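Status: second release, March. Labels are frozen. The calibration files are not; see *Known problems* before using them for anything metric.

# Tornura

Tornura is a set of first-person recordings of small-parcel handling at a desk: opening cartons, putting boxed goods in, taking them out, closing flaps, and moving the carton to a hand-over spot. It was recorded in a home workshop to support one build, a desk-mounted two-arm packing cell called Palacios. It has since been used to train a flap-state classifier and a coarse action segmenter, both of which run on the cell.

The recordings show human hands. No robot joint data is included in this repository. Teleoperated runs on the cell are kept separately and use a different schema.

## Contents

| Item | Value |
|---|---|
| Episodes | 3293 |
| Held-out episodes | 1000 |
| Action labels | 6 |
| Flap-state labels | 5 |
| Viewpoint | head-mounted, looking down at the desk |
| Audio | none |

The held-out set is split by session. No session contributes to both sides. An earlier split was made by episode and leaked badly, as consecutive episodes share lighting, carton and clothing. Results from the first release should not be compared with results from this one.

## Recording setup

The operator sits at a light wood-grain desk and works with both hands. The camera is worn on the head and moves with it, so the desk edge is never at a fixed position in the image. Sleeves are kept short or rolled so that the forearms stay visible up to the bottom of the view. The segmenter uses the forearm direction more than expected, and long sleeves cost it accuracy.

Goods are ordinary retail packages: small printed boxes, blister packs, bags. They were chosen for being at hand. Packages that are not part of the current episode may lie on the desk beside the carton, and they are not labeled. Treat them as distractors.

A typical insert/remove view has one hand on the product box and the other holding a carton flap out of the way:
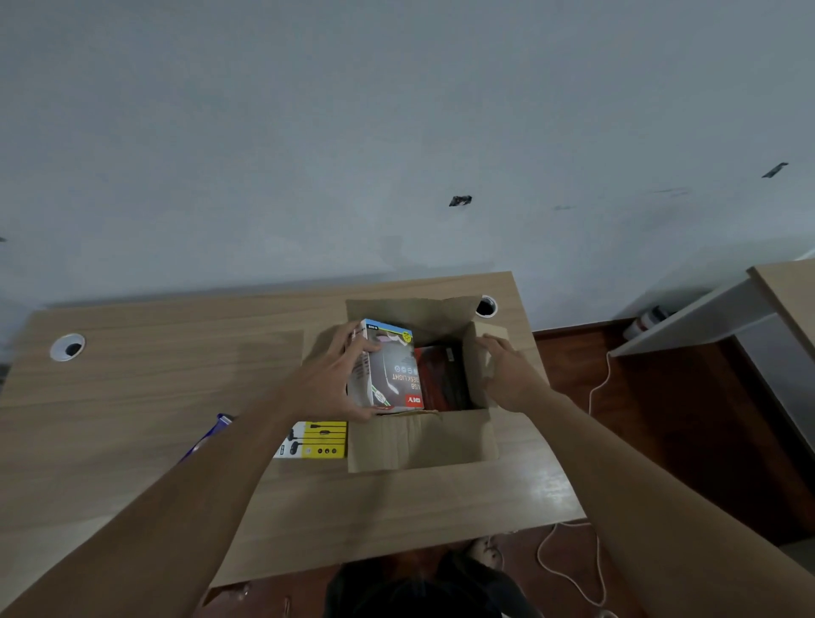 Cartons are plain corrugated board without printing on the inside. Each was used until its creases went soft, then replaced. Crease wear affects how far a flap springs back after release, which matters for the flap-state labels. The `carton_id` field changes with each replacement, so wear can be estimated from the order of episodes that share an ID.

Lighting was not controlled. Sessions were recorded both in daylight and under LED strips, and the strips leave a soft glare patch on the desktop that moves when the head moves. The glare was left in. The cell has the same strips over it, and a model that fails on glare is of no use there.

## Action labels

- `open` – from first contact with a closed flap until the hands stop moving flaps
- `insert` – from the product crossing the carton rim inward until release
- `remove` – from grasp inside the carton until the product has cleared the rim
- `close` – from first contact with an open flap until all top flaps are down
- `carry` – carton lifted or slid by one or both hands
- `idle` – anything else, including pauses with hands on the carton

`insert` and `remove` cannot be told apart from a single image. A product held at the rim looks the same going either way. Annotators scrubbed the video in both directions before assigning either label. If you train on single frames, merge the two into one class. The helper script does this with `--merge-rim`.

## Flap-state labels

Flap state is given per image, for the flaps that are visible:

- `flat_closed`
- `raised`
- `folded_out`
- `held` – kept in position by a hand
- `unknown`

`held` takes priority over the other states. A flap pressed upright by a palm is `held`, and its angle is not recorded. This was a mistake in hindsight. The cell's planner wants both values, and the second one now has to be recovered from the frames just before contact, where they exist. `unknown` is used whenever more than half of the flap is covered, or when a narrow carton is folded in such a way that layers cannot be separated by eye.

## File layout

```
tornura/
 episodes/
 e00000/
 video.mp4
 actions.csv
 flaps.csv
 meta.json
 splits/
 train.txt
 heldout.txt
 calib/
 tools/
```

`actions.csv` has one row per segment with `start`, `end` and `label`. Times are in seconds from the first frame. Segments do not overlap and there are no gaps; unlabeled time is filled with `idle`.

`meta.json` holds `session_id`, `carton_id`, `station`, `lighting` and `notes`. `notes` is free text and mostly blank. Do not parse it.

## Stations

The `station` field takes the value `pack` or `handover`. It describes the role of the desk position in the episode and says nothing about the room. Background walls differ in color between recordings and there is some correlation with station, so a model given whole frames can learn the wall and ignore the hands. Cropping to the lower part of the view removes most of this shortcut. The baseline loader crops by default.

At `handover`, the carton is placed near the back edge of the desk, centered between the two cable grommets. The spot has a handwritten paper sign on the wall behind it and no marker on the desktop itself. Printed fiducials were tried and dropped: they drew the detector's attention and made the sign-free test runs on the cell look worse than they were. The operator places the carton by eye, with a hand on either side, and squares it to the back edge.
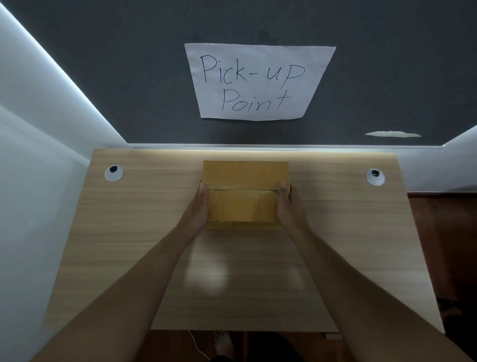
Placement scatter at this spot is larger left to right than front to back. The desk edge gives the operator a reference in one direction only. Palacios inherits the same scatter when it copies the demonstrations directly. The current controller snaps the final position to the midpoint of the grommets instead, which it finds with a circle fit on the last clear image before the hands cover them.

## Use on the cell

Palacios runs the two models on a Tasix board mounted under the desk. The arms ride on a Rulline linear rail and share one work area. The models were trained from a head-height view and the cell's camera is fixed to a mast, so there is a viewpoint gap. Random perspective warps during training close part of it. Fine-tuning on mast footage closes more, but that footage is not in this release.

The action segmenter is used only for labeling new demonstrations. It has no role in motion control. The flap-state classifier does gate motion: an arm will not enter the carton unless the far flap reads `raised` or `folded_out` for several consecutive images.

## Known problems

- Files in `calib/` were made before the camera strap was replaced. Intrinsics are usable. The head-to-camera offset is wrong for later sessions and has not been redone.
- `close` segments end early in some sessions. One annotator stopped at first contact between flaps – the definition above says all top flaps down.
- Feet, lap, loose cables and neighboring furniture appear at the lower and side edges. Hand detectors trained on tighter crops sometimes fire on a bare foot below the desk. Mask the region under the front edge if this matters.
- Product text is often upside down in the view. OCR-based item identification was tested and abandoned.
- Right-hand grasps on thin packages are underrepresented. The operator reaches for them with the left.
- Only one operator was recorded. Expect poor transfer to other hands until the set is extended.

## Loading

```
python tools/check.py --root tornura/
python tools/load.py --split train --merge-rim --crop lower
```

`check.py` compares segment ends against video length and prints any episode where they disagree. A short list is normal on a fresh copy; the affected episodes were trimmed after labeling. Passing `--clip` cuts the labels to match and writes the result next to the original CSV.

## Changes since the first release

- Split rebuilt by session
- `held` added to the flap states
- `push` merged into `carry`
- Audio tracks removed
- Crop default changed from `none` to `lower`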